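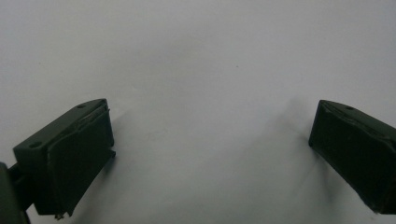
Hello again from the Landingate house! It's been a busy January, so I'll try to keep this short (I never do).

The big news is that the walls are finished. All of downstairs is painted now, plus the stairwell, and we went with the same pale gray-white everywhere. I know we'd talked about a warmer color for the back room, but once the first coat was up in the hallway it felt silly to stop and change. It makes the whole floor feel bigger, and touching up will be a lot easier with one color on the shelf. The upstairs bathroom still needs its second coat - I'm waiting on the fan to be hooked up before I close that one out.

Money next. Paint came in $456 under what we set aside, mostly thanks to Romberg giving us the contractor price on the primer. I'd like to move that over to flooring if you're okay with it. The quote from Bondarchuk went up a little after they pulled back the old carpet and found two soft spots by the kitchen door. They want to replace the boards there before anything goes on top, and I agree with them. The revised quote is in the shared folder with the rest of the receipts.

Of the 25 items on the original list, 9 are still open. Most are small stuff like switch plates, closet rods and the doorbell that only rings when it wants to. The two I worry about are the kitchen counter, which Gusine has now pushed back twice, and the inspection for the back steps. The county says that one could take up to six weeks, so I put in the request early.

What I need from you: a yes or no on shifting the paint money, and a signature on the flooring quote. If I get both by the end of the month we can keep the spring move-in date, and I'd really love to keep it!

Next report will have the floors in it, fingers crossed. Call me any time after 3 p.m. if something here doesn't add up.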